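Print this thread | E-mail this thread

Gripper swap on the two-arm bench, first notes
Faraji Rweyemamu
July

1/ Spent the afternoon on the pair of arms again. We're choosing between the Narkov fingers we already have and a set from Marras, and I said I'd post notes as I went.

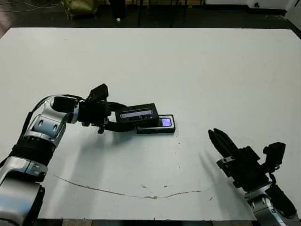 2/ The test job is putting one small device onto another and letting go without shifting the bottom one. Dull to watch, but it shows up a bad gripper quicker than stacking blocks does.

3/ Each set gets 60 tries. Same start position, same speed, same person resetting the parts (me). I only change the fingers and the closing force.

4/ Narkov first. They hold flat-sided parts well and the part stays level on the way down. Where they struggle is rounded edges. If the grip is a bit too high the part tips forward as the force comes on.

5/ Out of 60 I had 13 bad ones. Most were that tipping. A couple were my own fault for resetting the lower part at an angle, but I've left them in the count.

6/ The Marras fingers are softer at the tips. Tipping nearly went away. The trade is that they let go late. You open the gripper and the part clings for a moment, then drops off one side first.

7/ I tried opening them more slowly. Worse. Opening faster helped, but then the lower part got a nudge. I've settled on a middle setting for now and will do the full run with that.

8/ Someone asked about the controller. It's still the Greramholm one. It has a delay of some 700 milliseconds between the close command and the "gripped" signal, and I've had to put a wait in for it. I'd like that gone before we compare cycle times.

9/ The Ziltstead controller is meant to be quicker there. We have one on loan but I haven't wired it in. I don't want to change fingers and controller in the same week and then have to guess which one made the difference.

10/ Question for anyone running two arms: do you keep the second one parked close by, or send it right back to home between tries? Parking close saves time, but I've had 2 stops from the collision check being over-careful.

11/ Also, shiny parts. The depth camera gives me poor readings off anything glossy, so I'm setting grip height by hand for now. Matt tape on the part fixes it but then you're testing how well the gripper holds tape.

12/ Next up is the full Marras run, then both sets again with the closing force turned down. I'll put the numbers in a table and add it to this thread.

Recent from Faraji Rweyemamu
Cable routing on a moving wrist, second attempt
Greramholm controller: what the error lights mean
Which finger pads wore out first
Setting grip height without a depth camera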